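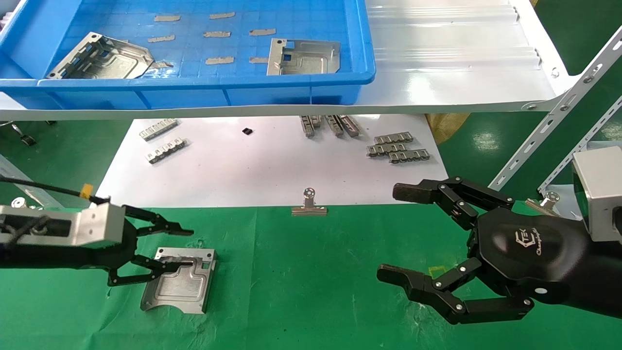
Usmont Opens Teaching Floor for Two-Arm Assembly Work

Tuesday, February 10, 2026

The Usmont Center for Applied Manufacturing has opened a teaching floor where operators show two-armed robots how to handle small metal parts, one demonstration at a time. The floor is a joint project of the Center and Bolley, a maker of metal enclosures and connector hardware, and will run in its present form through the end of March.

Operators on the floor do not write programs. Each one guides a pair of arms through a task from start to finish, either by moving the arms directly or by working them from a remote station, while the system records the position of every joint and the view from the cameras at the head and wrists. The recordings are then used to train a control model, which is tested on the same task with the parts laid out in a new arrangement.

The first task in the program is the handling of stamped metal plates and toothed connector pieces. The operator brings the fingers to a plate, takes hold of it, lifts it from the mat and sets it down in a tray. Connector pieces are picked up singly and placed in order. The work is simple for a trained assembler and has long been difficult to automate in small batches, as the plates are thin, have bent edges, and seldom lie the same way twice.

"A person picks up a plate like this without looking at it for more than a moment," said Saadet Altıntaş, who directs the program. "When you have to do the same thing through a pair of grippers, you find out how many small decisions were in it. You come in a little lower on one side. You wait for the plate to settle. Those are the things we want in the recording, and the only way to get them there is for a person to do them."

As of the end of last week, operators had completed 356 demonstrations, of which 148 have been accepted for training. A demonstration may be set aside if the operator pauses for too long, if a part is dropped and not recovered, or if the camera record is incomplete. Demonstrations in which a part slips and is then picked up again are kept. According to Ms. Altıntaş, such recoveries are among the most useful material the program collects, and operators are asked not to stop and start over when one occurs.

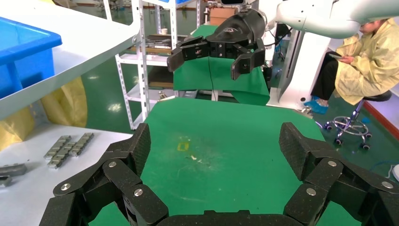

Work area on the teaching floor, seen from the wrist of one of the arms.

New operators begin with a training course of 5 days. The first part of the course covers safe working distances, the stop controls and the basic movements of the arms. Trainees then practice on spare plates before any of their work is recorded. The Center reports that most reach a steady pace before the course ends, although the speed at which they work differs a good deal from one person to the next. No target for speed has been set. Operators are told to move evenly and to avoid quick corrections, which are hard for the model to learn from.

The software that records and sorts the demonstrations is known as Jason and was written at the Center. It stores each session along with a short written note from the operator, giving the task, the layout of the parts and anything out of the ordinary. A later version will allow a reviewer to mark the point at which a grasp was made or lost – a step that is now done by hand and takes up much of the review team's time.

Review of the accepted material is carried out with the Yurchenko Laboratory, which joined the project last fall. The laboratory is comparing demonstrations given by hand with those given by remote control, in order to learn whether one method leads to more reliable placement of parts. Early results have not been released. Ms. Altıntaş said that both methods would remain in use whatever the outcome, since some tasks leave too little room at the table for a person to stand beside the arms.

Bolley has supplied the parts used in the program and will receive a written report when the present phase closes. The company has not announced plans to place the system on its own production lines. Its interest, according to a joint statement, lies in short production runs, for which the cost of fixed tooling is hard to recover and most handling is still done at the bench.

A second task, the sorting of mixed fasteners into bins, is being prepared and will be added if time on the arms allows. The Center also plans to admit a further group of 6 operators in March. Experience with robots is not required, but applicants should be comfortable with close, repetitive work and able to attend the full training course.

Applications are available from the Usmont program office and will be reviewed in the order received. Employers in the region who wish to suggest parts or tasks for later phases may write to the same office. Suggestions should include a drawing or a sample of the part and a brief account of how it is handled at present.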